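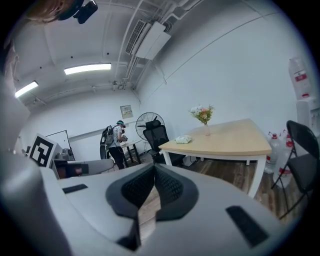
Search this site Enter keyword Go

Manipulation Lab, session 2 notes
Rev. Dec 2, 2018

Bring this to lab. Read the gripper part before you come, we won't have time to go over it twice.

Today: hand-held gripper, recording demos, first pass at cleaning data. Policy training is next time. If your team is still stuck on the Morkent install, do that first.

Gripper basics
- two fingers, textured pads. The pads do the gripping, the housing doesn't. Don't shove things with the housing.
- close slowly. Fast closes blur the frames and the tracker drops out
- pads pick up dust, wipe them between runs, dry cloth only
- check the lens. Fingerprint on lens = whole run wasted (happened to three teams in July)

Marker board
Used for setting the world frame. Board stays put once you've calibrated. If somebody bumps it, recalibrate, even if it "looks the same". Start every run with the board in view, hold still, then move. Keep glare off it, tilt a little if the ceiling lights wash it out.

Recording
1. Start the logger (Wunel, not the old Buretti script, that one writes the wrong timestamps)
2. Say the run number out loud
3. Board, hold, go
4. One task per run. Pick, move, place, open, back off
5. Stop. Write it in the run sheet right away, not at the end of the hour

Each team needs 18 good runs. Bad ones don't count but keep the files, we use them in the failure lecture. Change the start position every run. Last group did all of theirs from the same spot and the policy learned one spot.

Cleaning
Trim the dead time at both ends. Throw out any run where tracking is lost for more than 16 frames in a row. Plot gripper width vs time, should be a clean dip and then back up. If its flat you forgot to turn on the width channel.

Common mistakes
- wrist locked, whole arm moving. Let the wrist turn
- looking at the laptop insted of the object
- cables. Backpack cable goes behind you, not over the elbow

Reading: Kälin handout, the part on frames and transforms. Skip the proofs.

Hand in: run sheet, trimmed files, one width plot. Room 811, box by the door, before next session.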